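Subject: Re: [ponditville-workroom] Ceiling tiles and lights
From: Vinh Hứa
Date: June 6, 2018

Rosaire Simard wrote:

> Hello all,
>
> I have a quote from Turino for changing the lights in the big room. It comes to £499 for the fittings and labour, with the old tubes taken away. It doesn't include anything to do with the ceiling itself.
>
> Before I say yes, two things. I would like to know if people are happy with plain white strips again, or if we want to spend more on panels. I would also like somebody who was here when the tiles went up to tell me if they can be lifted without breaking. The man from Turino pushed at one near the sink and it wouldn't shift, and he didn't want to force it.
>
> The other complaint I keep getting is colour. Two of the Thursday lot, sorry, the evening lot, picked out wadding and covers that looked right in the room and wrong at home. Is that the lights or is it us?
>
> Rosaire

Rosaire, thanks for getting the quote. I'll take your points in a different order.

I was here when the tiles went up. They sit on a metal grid, and most of them will lift if you push up evenly with both hands flat and then tilt. The one by the sink was painted in along the edge when the wall was done, so you need to run a blade round it first. Please ask Turino not to start there. The ones over the cutting table are easier, and he can get at the wiring just as well from that side. We had 19 spare tiles at the beginning and there are 13 left, stored flat behind the shelving in the passage. They are the same pattern with the little holes, so if one or two get broken it isn't a disaster. Don't let anybody take them for pinboards. I have already had to fetch one back.

On the price, I think £499 is fair for strips. Panels would look tidier but they are a different size from our tiles and would mean cutting, and once you cut that sort of tile the edge crumbles and drops bits on the tables. I would stay with strips. What I would ask Turino for is a tube that is less green. He will have a choice of whites, and it shouldn't change the price much. If he has a sample, ask him to put it up over the cutting table for a week before we settle on the lot.

That brings me to the colour. I think it is mostly the lights. Pale, soft materials are the worst for it. A thing that is off-white on the side facing the lights can go quite olive on the side turned away, and the closer you hold it to your face the more you see the green and the less you see the white.

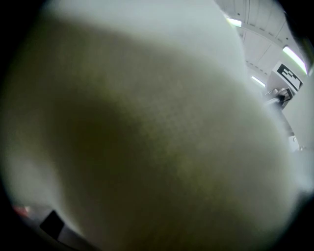
I did a small test at home with three pieces from the remnants box: the cream felt, a bit of the Lavix wadding and an old bath sponge. By the kitchen window the felt and the wadding were a fair match. In the workroom the same evening the wadding looked like putty and the felt looked nearly blue at the edge. The sponge was horrible in both places, so I have left it out of my conclusions.

Until the tubes are changed, could people choose their covers in daylight? The table by the back door gets enough until teatime. Trương will also let us take cuttings home if we write them in the book and bring them back within 2 weeks, so there is no need to decide on the spot. Please do write them in the book. There are cuttings out at the moment with no name against them.

A few practical things if the work goes ahead:

The tables need to be clear and covered, including the one at the end with the stand on it. Grit comes down whenever a tile is moved, even if nothing breaks, and it is a nuisance to get out of wadding. Open bags should go in the passage cupboard with the tops tied.

Somebody should be there to let him in and to show him the fuse box, which isn't where the plan says it is. I can do a morning but not an afternoon.

Can we ask him to leave the old tubes' covers if they come off in one piece? The end cap is missing on one of the fittings in the passage and I would like to try one of ours on it before we buy any.

Also, while the ladder is out, the brown stain above the passage door wants looking at. I marked round it in pencil in May and it hasn't spread past the line, but I would sooner have a look on top of the tile than guess.

Let me know what Turino says about the tubes. If you want the size of the grid, I have it written down somewhere and will send it tonight.

Vinh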